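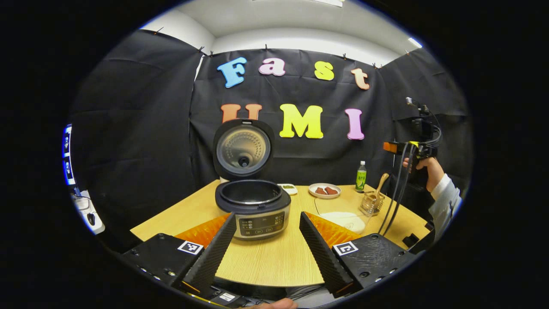
共同キッチン「メダール(Medard)」 夕食づくりスタッフ募集のお知らせ

いつもメダールの食卓を気にかけてくださる皆さま、はじめましての皆さま、こんにちは。6月から一緒に台所に立ってくださる方を2名募集いたします。少し長くなりますが、お茶でも飲みながら読んでいただけたらうれしいです。

メダールは、商店街のはずれにある小さな共同キッチンです。ふだんは近所の方がふらりと寄って夕ごはんを食べていく場所で、凝った料理はほとんど出てきません。炊きたてのごはんに、お肉かお魚のおかず、小皿のたれ、あとは季節の汁もの。そんな献立を、明るい木のテーブルに並べてみんなで囲みます。「家のごはんみたいで落ち着くね」と言っていただけるのが、私たちには何よりの励みです(おかわりの声はもっとうれしいです!)。

お願いしたいお仕事
・お米をとぎ、炊飯器をセットし、炊き上がったらほぐす
・おかずを一品か二品つくる、または盛りつける
・たれや調味料を小皿に分け、テーブルに出す
・食後の洗いもの、炊飯器の内釜と内ぶたのお手入れ、台ふき
・翌日の買いもののメモを書く

内ぶたのお手入れと聞いて「そこまで?」と思われたかもしれませんね。実は私たち、ここだけは少々うるさいのです。蒸気の通り道にでんぷんが残ると、次の日のごはんの香りがどうも違ってしまいます。外して洗い、よく乾かしてから戻す。毎晩のことですから、はじめの何回かは先輩スタッフが隣でゆっくりお見せします。

こんな方をお待ちしています
料理の資格や飲食店での経験は問いません。家で自分のごはんを炊いている、という方なら十分です。味見をして首をかしげ、もう少し塩かな、と迷えるような方とはきっと気が合うと思います。おしゃべりが得意でなくても大丈夫。黙々とお皿を拭いてくださる方にも、ずいぶん助けられてきました。

勤務について
時間は夕方4時半から夜8時半まで、週に2日から。曜日はご相談で決めます。お給料は面談のときに書面でお渡しし、交通費は別にお支払いします。まかないつきですので、その日の夕ごはんの心配はいりません。エプロンと三角巾はこちらにありますが、使い慣れたものをお持ちいただいてもかまいません。足もとは滑りにくい靴でお願いします。

ご応募の方法
お名前、ご連絡先、来られそうな曜日と、「好きなごはんのおとも」をひとつ書いて、メダールの受付箱に入れるか、郵便でお送りください。郵便の場合は封筒に「夕食スタッフ係559」と書き添えていただくと、こちらで迷わずに済みます。志望動機は一行でも、びっしりでも、どちらでもうれしく拝見します。届いた順にご連絡し、面談は30分ほどいただいて、そのあとよろしければ一緒に夕ごはんを召し上がっていってください。

食べものの好き嫌いやアレルギーのある方も、どうぞ遠慮なくお知らせくださいね。お会いできるのを楽しみにしております。

2023年4月18日
共同キッチン メダール 台所係一同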